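Success criteria and episode labeling for cloth handling, shared workshop: what do you write down, and when do you discard?

Posted in Automation and Robotics > Standards and Practice
Tags: teleoperation, deformables, labeling, shared space
Viewed 741 times

covthorpe_bench

We are putting together a written procedure for recording cloth handling on a two-arm station. The tasks are picking a single item from a small pile, flattening it, folding it in half and stacking it. Operators drive the arms from a leader pair. Each arm has a wrist camera and the recordings go to a policy training group on another floor.

For rigid parts we already have a procedure and it holds up. The part is in the fixture or it is not, and two people reviewing the same episode agree nearly every time. For cloth they do not. I had two reviewers go through the same 362 episodes last month without talking to each other, and they disagreed on 40 of them. Most of the disagreements fell into these groups:

1. The gripper takes hold of the intended item and the one under it moves too.
2. The fold is complete but the edges are off by more than the tolerance in our sheet (2 cm).
3. The operator drops the item, picks it up again and finishes correctly.
4. The item is lifted, but the fingers closed on a fold in the middle and not on the corner named in the instruction.

The current sheet has one field, success yes/no, and a free text comment that is mostly left blank. I would like to replace it before we start the next batch in June. My questions are what fields other groups use, who is allowed to mark an episode as discarded, and whether anybody has rules for the workshop itself. Our station is on an open floor with other benches running during recording. I am not asking about machine safety, which is covered separately by our risk assessment.

netside_ops

I wrote the procedure we use at Netside for textiles, so this is how one site does it. Some of it will be too heavy for a small group.

Split the label from the outcome. One yes/no field cannot carry what you are asking it to carry. We record four things for each episode:

Grasp target: correct item, wrong item, more than one item.
Grasp location: as instructed, elsewhere on the item, not determinable.
Final state: within tolerance, out of tolerance, not reached.
Interventions: number of regrasps, plus a flag if a person touched the cloth by hand.

The overall result is then computed from those by a rule kept in one file under version control. When the training group changes its mind about what counts as success, you change the rule and recompute. You do not relabel.

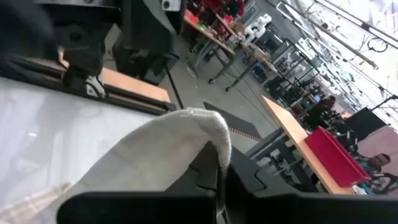

Grasp location is the field that causes the most argument, and it should be judged from the wrist view at a fixed moment. We use the first point where the fingers have closed and the commanded height has risen by a set amount. The reviewer stops there and fills in the field from what is visible, without playing on to see how the fold came out. A cream cloth drawn up into a rounded peak, with its fold hanging over the inner face of the right finger, is "elsewhere on the item" under our sheet if the instruction named a corner and no corner can be made out. If the reviewer cannot tell which part of the cloth is at the fingers, the value is "not determinable" and stays that way. A plaid piece partly tucked under the edge of the cream one is the other situation to write down in advance. An overlap at the moment of grasp is not a wrong grasp. It becomes "more than one item" only if the lower piece leaves the surface. If it slides and stays down, we put that in a separate disturbance flag, and the grasp target remains "correct item".

To take your groups in order. Group 1 is covered by the paragraph above. For group 2, tolerance has to be measured on the final state with the grippers out of view, from the fixed overhead camera. Wrist cameras are no good for measuring edges, and your reviewers will guess. For group 3, keep the episode and count the regrasp. Recoveries are useful data and should never be hidden inside a plain "yes". Group 4 is what the location field is for.

On discards: the operator may flag an episode but may not delete it. Deletion is done by the data owner, with a reason code from a closed list. Ours has hardware fault, dropped frames, wrong task loaded, and person in the work area. "Bad fold" is not on the list and should not be on yours.

Two more items that cost us rework:

The instruction text has to be fixed before the episode starts. Operators were editing it afterward to match what they had done. Lock the field at the start command.

Double review a fixed share of every batch, chosen by the system. If reviewers pick which episodes get a second look, they pick the easy ones. Report agreement by field. An overall agreement number hid our location problem for a long time.

Marked as accepted by the poster

plument_floor

The above covers labels. I will add the workshop part, which was asked and not answered.

Wrist cameras see a lot more than the cloth once the arm tilts up. On an open floor that means other benches, screens, paperwork and the people working there. Our rules at Plument:

a. Everyone whose bench can fall inside the view at any reachable arm pose is told in writing and signs before recording starts. We found the benches by driving both arms through the full range of motion and saving the views. Do this again whenever a table moves.

b. A sign at the station that is turned to RECORDING when the recorder is armed, and turned back by the person who stops it.

c. Screens in line with the station are angled away or locked. Customer paper is face down or in a drawer.

d. The area under and next to the arms stays clear of bags, boxes and cable reels. Bins and loose tools on neighboring tables are allowed. We tried requiring bare tables for everybody and it lasted until Thursday of the same week.

e. Do not standardize the background between sessions. We did at first, with curtains. The training group asked us to take them down again, as their deployment sites do not have curtains. What you must do is record a setup ID that changes when the furniture or lighting changes, so episodes can be split by it later.

f. Lighting state is a field. Blinds up, blinds down, overheads on or off. Glossy work surfaces pick up reflections that move during the day, and pale cloth on a pale surface already gives the camera very little edge to work with. If that combination is part of your task, keep it in, but tag it.

g. Cloth items carry a number on a sewn tag and there is a wash log. Stiffness changes with washing. An item is retired after a set number of cycles, and the number is written in the procedure so that it does not depend on who is on shift.

I disagree with netside_ops on one point. We let the operator delete within ten seconds of the stop command, for false starts only, and the deletion is logged. Without it our data owner spent half of each afternoon clearing episodes in which nothing moved.

Comment from netside_ops: False starts we handle with a minimum length filter at ingest, so they never reach the data owner. Your way works too if the log is kept. I would check the log per operator after the first month.

Comment from covthorpe_bench: Thank you both. Does the disturbance flag get a threshold, or is any visible movement of the lower item enough?

Comment from netside_ops: Any visible movement. We had a threshold in millimeters and reviewers could not apply it from a wrist view.

arnardottir_auto

Have you looked at existing standards? There are ones for robots and ones for data quality. I would start there before writing your own. Also a softer gripper pad would probably fix most of group 1. We switched to silicone pads and get fewer double picks, at least on towels. Did not change anything else in the procedure.

Comment from covthorpe_bench: We have the robot safety standards in house. I have not found one that says how to label a fold. If you know a specific document, please post the number. Pads are on order, but the labels have to work with the ones we have now.

Comment from plument_floor: If you change the pads in the middle of a batch, change the setup ID as well. Pad type goes in the same record as the camera mounts and the finger length.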